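Sendside Community Forum
Facilities and Kitchen Operations › Automation
Topic: Are machines ready for flatware sorting?

dagdag_ops
Posted 2 October 2021
Our site is reviewing whether any part of dish return can be assigned to a machine. The dishwasher itself is settled. The open item is flatware, which is still sorted by hand at the end of every shift. Members with direct experience are invited to comment.

nikau_facilities
In our view the technology is not ready. Our hall handled 3,093 covers last month, and a person sorts a full tray in two minutes. Any replacement must match that pace and must not require an attendant.

sutidlow_kitchen
I respectfully disagree with the standard proposed. Sorting takes place after closing, when speed is of little value. A machine that needs 80 minutes overnight would be acceptable to us – provided that it finishes.

nikau_facilities
Provided that it finishes is the difficulty. A stalled machine at 9 p.m. becomes the morning crew's problem.

benchside
For reference, loose flatware and a basket:

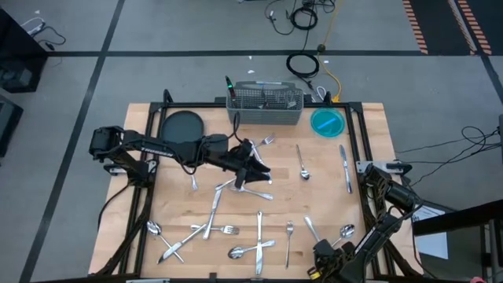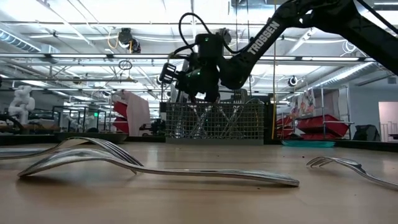

My concern is with the starting condition of the work. Flatware does not come back from a dining room in rows, and any trial that begins with rows should be disregarded. Where a knife lies across a fork, or a spoon rests partly over one, as on this tabletop, the machine must decide which piece to lift first. I would ask vendors to demonstrate that case before discussing speed.

dagdag_ops
Agreed. Overlapping pieces will be added to our requirements. The question of pace remains open.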